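About Zilby

Zilby is a small packing and home-order school. We teach the sorting, packing and putting away of ordinary household and school things: backpacks, books, trays of dishes, clothespins, hooks still on their cards. Courses are held at our room on the Rendumlow site and run for 14 sessions, with 6 places per course.

The school was set up by Meron Workneh, who had written packing procedures for the removals firm Kapoor and wanted a version of them fit for a family table. The first set of notes ran to 237 pages. The current set is shorter and is handed out one section at a time.

What we teach with

All practice takes place on a plain wooden tabletop. Each item is handled as a type: flat and rigid, flat and flexible, hollow, fragile, or carded. A paperback is flat and flexible. It goes against the back panel of a bag, spine down, before anything with corners.

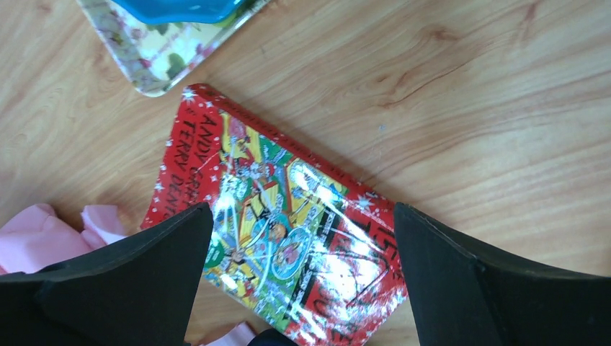
Books come first in the course for the same reason they come first in the bag. Once a learner can place a paperback without bending the cover, the remaining types follow in sessions two through 7. Carded goods take the longest. The card is wider than the item on it, and the hooks or pins tend to catch on a lining.

The backpack exercise

The backpack is laid flat, front side up, and its pockets are identified before any are opened. Small pockets are assigned by size of item, the large lower pocket by shape. Tableware stays on its tray at the back of the table and is not part of the load — learners are expected to leave it where it is.
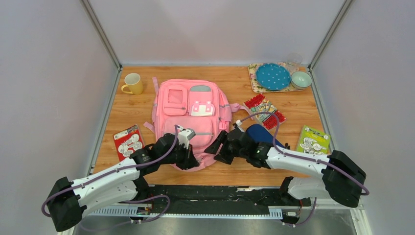 Pink backpack, front side up, with clothespins and two packages of hooks on the table.

Assessment is by repacking. The learner empties the bag, returns each item to the table and packs it again in the same order. We do not time this. An item that ends up in a different pocket is noted on the sheet, and the order is discussed before the next attempt. 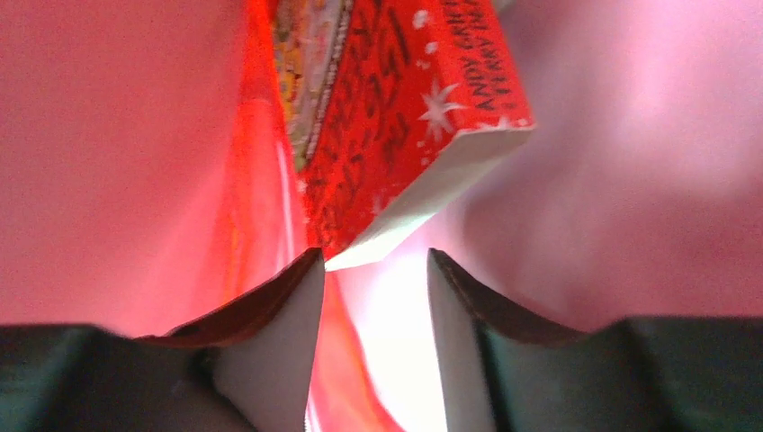 Pirau wrote to us in April that the book rule was the only part of the course still in use at home, and that the clothespins had gone back to living in a drawer. We have kept the clothespins in the course.

Courses and materials

Sessions begin at 9:30 a.m. and last two hours. Learners may bring their own bag from the third session onward, provided it has at least one outside pocket. All other items are supplied. 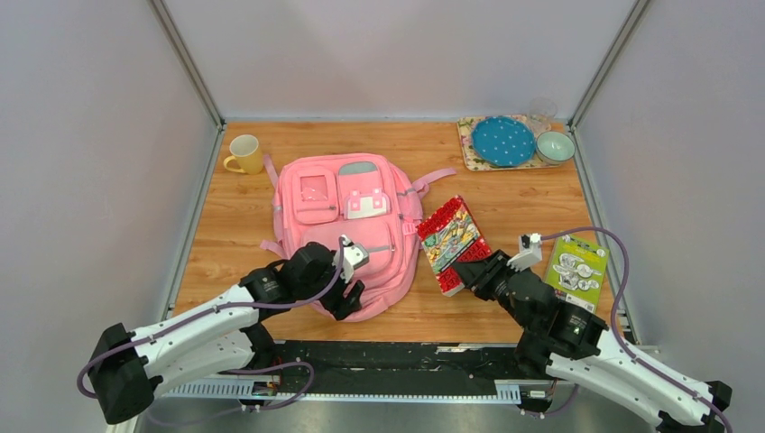
Bags with a rigid frame are covered in a separate course, as the order of loading is different. Notes for both courses are available at the front desk in large print on request.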